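Bimanual planner keeps folding the elbows inward over the table, nullspace cost or something else?

kittipong_s
Posts: 48
December 2021

Two seven-joint arms, bases side by side, head camera looking down between them. The task is flattening and then folding a cloth. Planner is the sampling-based one in Grasterex with their trajectory smoother on top.
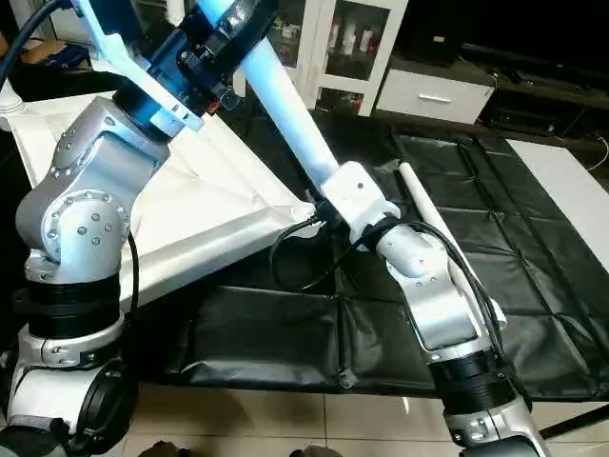 The hands get where they should. My complaint is what the elbows do on the way. From almost any start the smoother settles on a posture with the elbows low and well in over the work area, and then the head camera loses a large part of the cloth. The segmentation node reports a smaller cloth than there is, the next grasp point is picked from what is left, and it goes downhill from there.

I have a nullspace term that pulls each arm toward a rest posture with the elbows out. At low weight it does nothing. At high weight the smoother stops converging and I get the timeout after 2127 iterations. I haven't found a value in between that works for both arms.

Log line from the last run:

smoother: cost 1637, status MAX_ITER, arm R joint 3 at limit

Has anyone got this working with stock Grasterex, or do I need to write my own cost?

lurkcombe_dev

Your log gives you the answer. Joint 3 on the right arm is at its limit, so the rest posture is probably not reachable with that hand pose. Raising the weight only makes it push harder into the limit. Print the rest posture for both arms. I would bet the right one was copied from the left without flipping the signs.

kittipong_s

Checked. Signs on 1, 3 and 5 are flipped. Joint 7 wasn't, so that was a bug, but fixing it didn't change the elbows. It did get rid of one strange wrist spin I had been ignoring.

Chak-lun Fu

I don't think rest posture is the right tool here. What you want is for the arm to stay out of the camera's view of the cloth. Say that directly. Build a cone from the camera origin to the cloth outline, treat it as a soft obstacle for the elbow and forearm links, and leave the hand links out of it. We do this on our setup with the Kneževič collision library. It took an afternoon.

Weight the cone by time too. You don't need a clear view during the whole motion, only when the segmentation node takes its image.

lurkcombe_dev

Disagree with the cone. It moves every time the cloth outline changes, so the planner is working against a different world on every cycle. We tried something close to this and got plans that flipped between elbow up and elbow out from one cycle to the next. Looks terrible and wears out cables.

Chak-lun Fu

Only if you rebuild it every cycle. Build it once per fold step from the last good mask and hold it.

lurkcombe_dev

And where does the last good mask come from if the arms are already in the way?

Chak-lun Fu

From before the arms move in. You have to look at the cloth at some point anyway.

skistness

Cheaper idea. Don't plan around the view at all. Add a look pose. Both arms go out to the side, grab one frame, segment, store the cloth polygon in the table frame, then plan the whole step blind from that. Cloth doesn't go anywhere while you aren't touching it. We run it like this and the planner config is stock.

Also check what your segmentation does with a white cloth next to white links. Ours merged the forearm with the cloth until we masked the arms out using the joint states and the URDF. If yours does the same you will get a wrong grasp point even with the elbows out of the way.

kittipong_s

@skistness It does merge them. I looked at the saved masks and there is a piece of arm in several. I had put all of it down to occlusion.

The look pose costs time though. Each fold step would get an extra out and back for both arms.

skistness

Then only go out as far as the mask needs. Ours rotates joint 1 and leaves everything else where it is. You can blend it into the retract after release, so there's no full stop.

Chak-lun Fu

The look pose is fine for folding. It won't help him with flattening, where the cloth moves while he is holding it. He will want the view then.

skistness

True. We don't flatten closed loop.

kittipong_s

Update. Arm masking from joint states is in. I had to grow the mask by 90 pixels on the side where the cables hang, because they aren't in the URDF. That's ugly, but the grasp points are sane now. Look pose is in for the fold steps, joint 1 only as suggested.

Rest posture weight is back to the low value and the smoother converges again. For flattening I'm going to try the held cone. Does the Kneževič library let you attach a soft obstacle to selected links only, or did you patch that?

Chak-lun Fu

It's in the link filter, no patch. Set the filter before you add the obstacle, otherwise it applies to all links and gives no warning.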